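Thread: Robot suturing in the skills lab - what happens to the rest of us?

kobe_vl
Posted 4th June
Long post, sorry in advance. I've been a scrub nurse at Plirkdale for years, and since February our skills lab has had the robot doing part of the suturing by itself while a surgeon supervises. We're all invited to go in and watch, and I do find it fascinating! But I used to be the one loading the needle and handing it over, reading the surgeon's mood from the shoulders up, and now I mostly sit by a screen and wait to be asked for something.

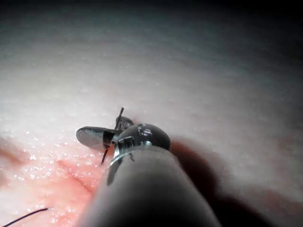 Needle in the jaws, just over the incision.

I'm not against it. I'd just like to know what my day looks like in 2 years.

hilde_ds
Kobe, I felt the same when we started at Fulinstead. Give it time. My back is better, my feet are better, and I've learned more about instrument faults than I ever wanted to - some days I even enjoy it.

NerminaK
I disagree a little, Hilde, with love. Your place paid for training. Ours gave us a 281 page manual and a login. The residents worry too: they used to get their 400 practice stitches in, and now they watch.

hilde_ds
Fair point about the training. But the residents can still book the bench, surely?

NerminaK
They can book it, yes. Getting an hour free to use it is another story.

kobe_vl
Same with us. Nermina, did anyone on your side get it put in writing who does the needle count? Ours is still being argued over.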